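Front Desk and Housekeeping Assistant, Irmont Guest House

Posted 2021-10-13
Location: Sedgwick
Hours: part time, year round

Irmont Guest House is looking for one person to share the front desk and help with the rooms. We are a small place on a residential street, and the work changes with the season. July is our busiest month and you would need to be available for all of it.

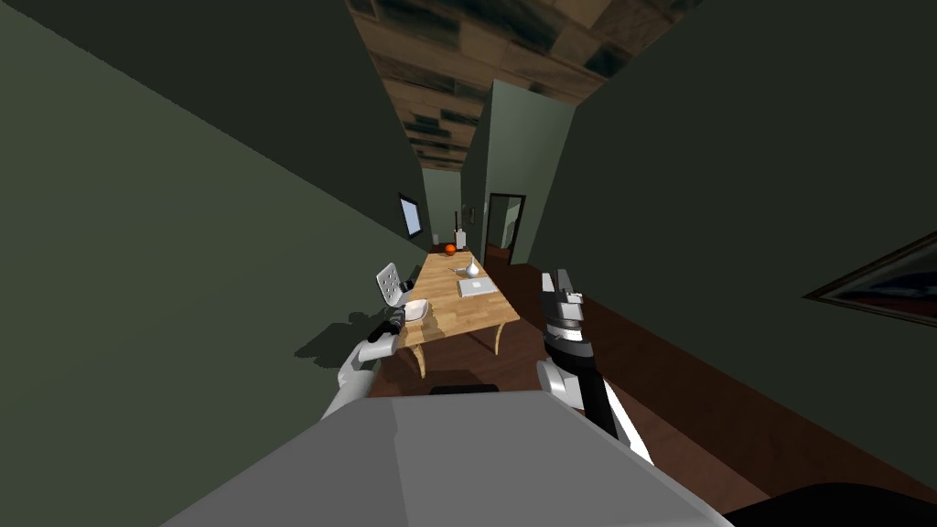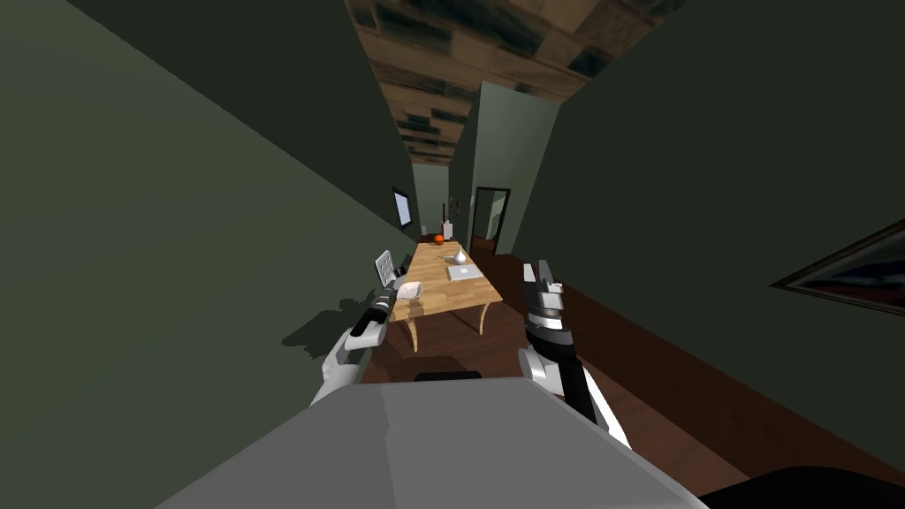

Green walls, narrow hallway, wood overhead.

The job is split between desk work and cleaning. On a desk shift you check guests in and out, answer the phone, reply to email and take payments. We use Jorilden for bookings. If you have never used it, we will train you. On a cleaning shift you make beds, clean bathrooms, vacuum and restock towels. Most weeks you will do some of each.

Breakfast is handled by our cook, but you may be asked to clear tables or make coffee when she is short of help. You will not be asked to do yard work.

Hours and pay

The position is 15 hours a week from fall through spring, and more in summer by agreement. Shifts start at 9 in the morning. Evening desk shifts come up now and then — usually when a group is arriving late — and we post those ahead of time. Pay is hourly and depends on experience. We will tell you the rate on the first phone call. You get a paid meal break on any full shift, and free parking behind the building.

What we need from you

You should be able to climb stairs with a laundry bag and be on your feet for most of a shift. You should be comfortable talking to guests, including the ones who are tired and want to complain about the drive. Basic computer skills are required. Hotel experience helps but we have hired people without it. Spanish is a plus.

You must be 18 or older and able to pass a background check.

How to apply

Send a short letter and a list of past jobs to Rasa Eglītis, manager, or drop them off at the desk. Please include two references and the days you cannot work. Interviews are held in person and last less than an hour. We reply to every application within 10 days. If you applied last year, you are welcome to apply again — just say so in your letter.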